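Rodance Technical Support
Case summary: Presby two-component structural adhesive, incomplete cure at cartridge changeover

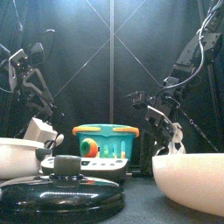

Status: Closed
Priority: 2
Product: Presby two-component structural adhesive
Equipment at customer site: Kombo meter-mix dispensing unit
Customer: Moltel, panel bonding line

Problem reported
The customer reported soft spots in the cured bond line on composite side panels. The fault was found in December during routine peel checks. Affected areas stayed tacky after a full overnight cure, while adhesive on either side of them was hard. The customer had placed 102 panels on hold and asked whether the batch of adhesive should be returned.

Initial response
Support asked the customer to keep the held panels separate, to record the batch numbers of both components, and to continue production only with a fresh static mixer on each shift. Retained samples of the same batch were tested at our laboratory. Cure time and lap shear strength were within specification. The batch was not recalled.

Investigation
1. Storage records were reviewed. Both components had been kept within the temperature range on the data sheet.
2. Ratio checks were carried out by weight at the dispensing head. Results were correct during steady running.
3. The checks were repeated directly after a change of hardener cartridge. The first shots were low in hardener, and the ratio returned to normal after further dispensing.
4. Panel serial numbers were compared with the changeover log. All soft spots fell on panels bonded shortly after a change.

Cause
Air was entering the hardener line when cartridges were replaced. The purge setting on the unit had been reduced at an earlier service and had not been restored. The low pressure alarm did not respond because the pressure drop was too brief.

Corrective action
The purge was reset to 10 shots after every hardener change. Purged material is to be discarded and must not be applied to parts. The inlet seal on the hardener side was replaced. The customer has added a ratio check by weight to the changeover sheet, to be signed by the operator.

Verification
The line has since completed more than 3000 panels with no soft spots reported. Held panels were released or scrapped by the customer according to its own test results.

Related guidance
Customers using the same unit should confirm their purge setting before opening a case for incomplete cure. Please have batch numbers and the latest ratio results available when contacting Technical Support.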